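The Case Against the Matching Bed
31 Aug 2018
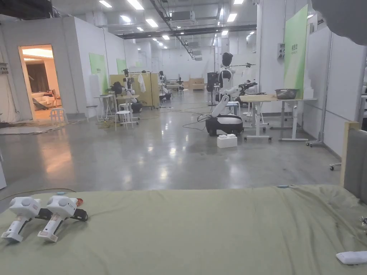 I have been reading about how to dress a bed, and I have come away less convinced than when I started. Every guide wants the same thing from you: a fitted layer, a flat layer, a folded layer at the foot, four pillows you sleep on and four you don't, all of it in shades that are supposed to be related. My sister-in-law swears by this. I make my bed in less than a minute and I'd like to keep it that way. A plain sage-green cover against a gray upholstered headboard, with a bit of pale wood running along the top, looks finished to me before anybody has thrown a single cushion at it. The cover is creased. So what? Fabric creases when it's lying on something soft, and I would be more worried about one that didn't.

The creases are where the guides and I really part company. The one I was lent, by Shona Jardine of all people, has two full pages on getting a cover flat. You are told to iron it on the bed. I tried this once, years ago, in the apartment on Plosomcombe Road, and got a hot knee and a cover that looked the same by bedtime. Shona says I used the wrong setting. Maybe. She also says she irons hers every week and I have been in her house on a Saturday-type morning with no warning, and I have my doubts.

Then there's color. Sage green has been "calming" for a while now, going by the catalogs. Before that gray was calming, and before that it was a sort of oatmeal. I like sage green fine. It hides dust better than white and doesn't show the cat as badly as navy. But I don't believe a bed cover has ever calmed anyone down, and I notice that whatever color is calming this year is also the color they have a warehouse full of.

I'll say something nice about upholstered headboards, which I used to be rude about. We had a slatted one for years and it was miserable to read against. You lose a pillow down the back, you get a stripe across your shoulders, and the thing knocks on the wall. We bought a padded one last October and I've stopped complaining, at least about that. The wood edge on top is a good idea too, in my view, because the top of the padding is where all the grime goes (hair, hands, the place you grab when you're changing the sheet). Wood you can wipe. Fabric you have to do something about, and the something is usually a spray that leaves a ring.

Now, money. The cover we ended up with is a Verkberg and it cost $70. The shop also had a Bumulov for $200 and the woman there was very keen that I feel both of them. I felt both of them. I closed my eyes and felt both of them again, which I think she found annoying, and I picked the cheaper one as the nicer of the two. She told me the expensive one would "open up" after 100 washes. I don't know how you would check that, and I suspect she doesn't either. At the rate I wash a mattress cover, we would be waiting a very long time.

Things I have bought for a bed and regretted: a bed skirt, a bolster, a set of clips that were meant to hold the corners down and pinged off in the night, and a linen spray that smelled like a dentist's office. Things I have bought and not regretted: a second cover the same as the first, so that one can be in the wash. That's it, that's the whole list. If you have deep corners on the cover you don't need the clips. Check the depth before you buy, and measure your own mattress with a tape instead of trusting whatever the label told you when it was new. Ours had sagged a bit in the middle and was still too tall for the "standard" size.

The other thing I'd question is the folding business, where the spare cloth or throw has to sit at an angle at the end of the bed as though somebody had dropped it there gracefully. Mine gets kicked on the floor by two in the morning. I fold it in a square and put it on the chair and nobody has died.

Shona wants the book back and has asked me twice what I thought of it. I told her the chapter on closets was good. I haven't read the chapter on closets, so if anyone has, let me know in the comments whether Dow cedar blocks do anything for moths, or whether that's another $70 I can keep.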